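Re: [kemelbridge-office] Snack table: proposal for a bigger tray

> The one tray isn't enough. Kaltamley has a five-tier rack for 300 and I think we should just order it before February. People would stop leaving things loose on the table and we'd finally know what we have. Any objections?

One objection, and it's the whole idea.

We bought the current tray on the same promise. Everything would have a section, everybody would put things back, and the restocking would take 15 minutes a month. I did the last restock and it took most of an afternoon, with 31 items past their date. A rack with five tiers gives us five places to lose a packet of crackers.

I'm also not convinced by the price. Sutness sells plain bins for a fraction of that, and Gebremichael will take back what we don't open if we order by the box. Has anyone asked them?
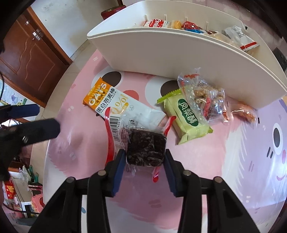
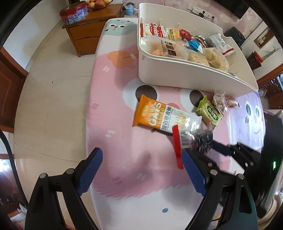

My guess is that we have a sorting problem — more shelf space won't touch it. The dividers were meant to give each kind of snack its own section, and I doubt two people on this list would agree on which section is for what. Meanwhile the oat sticks sit out on the tablecloth in front of the tray, next to the green packets, and a rack won't make anyone walk them back. I'd label the sections first and leave it alone until the next order. If it's still a mess then, I'll look at the rack again, but I won't vote for 300 on a hunch.

Please reply to the list and not just to me.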